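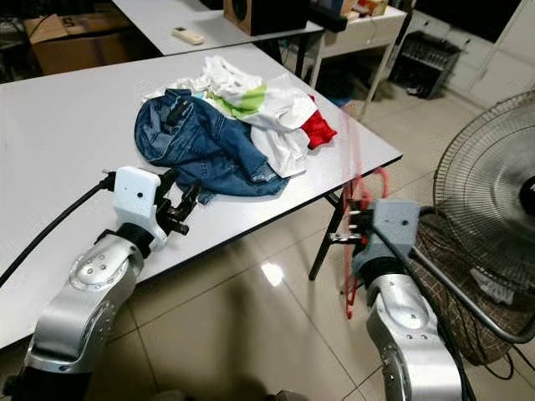 Osei has objected that a wash label tells us what the maker feared and very little about what the owner does, and that any estimate of garment life built on label instructions will therefore run short. The objection is a fair one for denim, where owners often wash far less than the label allows.

Figure 3. Jeans and other clothes in a pile on a folding table.

4.2 Wash frequency and reported wear

We sent the diary form to 852 households in Rerkley and Zuden. Each household logged every wash of up to 18 marked garments and noted the reason for washing: visible soil, odor, habit, or shared load. The last category was added after the pilot, when Magalhães pointed out that many items went into the machine only to fill it.

Jeans were the most uneven class. Owners who gave "habit" as the main reason washed them after nearly every second wearing, while owners who gave "visible soil" often went a month or more between washes. Shirts showed a much narrower spread. Household size had a weak effect on shirts and no clear effect on jeans.

Wear was scored on the Kwofie scale at the knee, the hem and the pocket edge. Hem scores rose with the number of washes. Knee scores did not — they followed hours worn, as entered in the diary. The two sites should not be averaged into a single score, as was done in the earlier Darnik survey, where the effect of washing was partly hidden by the effect of use.

A subset of 300 garments was returned for abrasion testing at the end of the diary period. Samples were cut from the back panel below the yoke and run to 4000 cycles or to first thread break. Four garments were left out of the analysis, all of them repaired at the panel before return. Stretch blends broke earlier than all-cotton twill at equal wash counts, and the gap widened among items that had been tumble dried. Line-dried items are treated separately in Section 4.3.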